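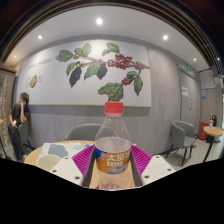 Triston Hand-Held Gripper Kit: Tips for Setup, Holding and Cleaning

By Edgardo Castillo
Updated 10 July 2026

The Triston kit is sold for recording everyday tasks that a robot arm will be taught later. You hold the tool, pick things up with it, and the recordings go to the training software. I bought mine in May and have used it most days on bottles, cups and kitchen tools. These are the notes I keep next to it.

What you get

The basic kit is 195 dollars and includes the body, two fingers, one pair of ribbed silicone pads, a hex key and a padded bag. A second pair of pads is 20 dollars. Buy them with the kit, as shipping on a separate order costs almost as much as the pads. The part number for the spare pads is 1793. The listing shows two pad sizes, and the other one does not fit these fingers.

Fitting the pads

Wipe the fingers with a dry cloth first. Push each pad on from the tip and work it down until it sits flat. If one side rides up, take it off and start again. Tighten the screws by hand, then a quarter turn with the key. Mine stripped one hole in the first week from overtightening. Triston sent a replacement finger without argument, but it took eleven days.

The ridges should run the same way on both pads.

Holding bottles

Soft plastic drink bottles are the best thing to start with. They are cheap, and they don't break when dropped.

Keep the bottle upright and bring the pads in on the lower half, over the label. With a part-full bottle, grip at or below the level of the liquid. The wall is easier to crush where there is only air behind it.

Leave the screw cap on and check it before every session. A loose cap on a squeezed bottle will wet the table and the tool.

Close the fingers slowly until the bottle stops turning, and stop there. If you can see the sides buckle, you have gone too far. Lift straight up, hold for a moment, set down flat.

Peeling labels get caught in the ridges. Trim the loose corner with scissors or use another bottle.

Cups and glasses

Paper cups need a very light touch and are not worth trying until bottles go well. Ceramic cups are fine if the outside is dry. For thin glass I put a folded dish towel underneath. Handles should point away from both pads.

The table

Clear a space the width of your forearm on each side. Papers can stay if they lie flat, but move anything light that a sleeve could catch. Round tables are awkward near the rim, so work toward the middle.

Cleaning

Take the pads off and wash them in warm water with a drop of dish soap. An old toothbrush gets between the ridges. Rinse well, because soap left on the silicone makes it slippery. Air dry overnight. Do not put them in the dishwasher.

The body and fingers get a damp cloth only. Sugary drinks should be wiped off the same day.

How it compares

The Mellis tool is lighter and has a better trigger, but its flat pads let go of smooth bottles. Korkia makes a stiffer one that I would choose for hand tools. Hoàng, the shop where I bought the Triston, stocks all three and will let you try them at the counter.

Triston rates the pads for 2000 grips. Mine still hold well, though the edges have started to look shiny. I would buy the kit again, with the spare pads and a better bag. The zipper on the one supplied is poor.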